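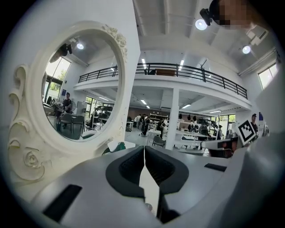

Vol. 16, p. 200

**Tocador** (mueble). Mesa provista de espejo, destinada al arreglo personal. En su forma más extendida consta de un tablero, un espejo sujeto a la parte posterior y un asiento bajo sin respaldo. El término designa también, por extensión, la habitación en que se coloca el mueble.

## Espejo

El espejo ovalado de marco tallado o moldeado es uno de los rasgos más reconocibles del tocador de inspiración clásica. Los motivos habituales son la voluta, la hoja y la rosa, esta última a menudo agrupada en el remate. El acabado blanco unifica marco y mesa y atenúa el contraste entre la talla y las superficies lisas.

Zyanya Rosales, en su catálogo del mobiliario de la colección Durneck, distingue dos disposiciones: el *espejo solidario*, fijado al mueble, y el *espejo exento*, que descansa sobre el tablero o cuelga de la pared. La primera facilita el traslado del conjunto; la segunda permite sustituir la luna sin intervenir en la mesa. 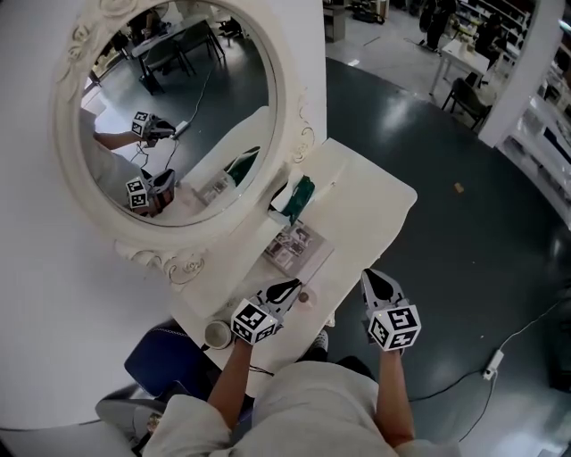
Los ejemplares de la serie Paveck, recogidos en el mismo catálogo con los números 15 y 16, pertenecen al primer grupo.

## Tablero y uso

El tablero recibe objetos de uso frecuente: vasos, tapas, paños, revistas y pequeños recipientes. Su escasa profundidad obliga a reservar libre la franja más próxima al usuario, donde se apoyan las manos y los antebrazos. En los modelos con cajones, estos se sitúan bajo el tablero, a ambos lados del hueco destinado a las piernas.

Fuera del dormitorio, el tocador se emplea en camerinos, escuelas de peluquería y talleres. Darren Mapplebeck ha señalado que en los espacios amplios el espejo cumple una segunda función, al mostrar a quien está sentado lo que ocurre a su espalda.

## Conservación

Los marcos con relieve acumulan polvo en los pliegues de la talla y se limpian con pincel seco. No conviene aplicar líquido directamente sobre la luna, pues puede filtrarse por el borde y alterar el azogue.

*Véanse también:* Cómoda; Espejo; Weidemann (taller).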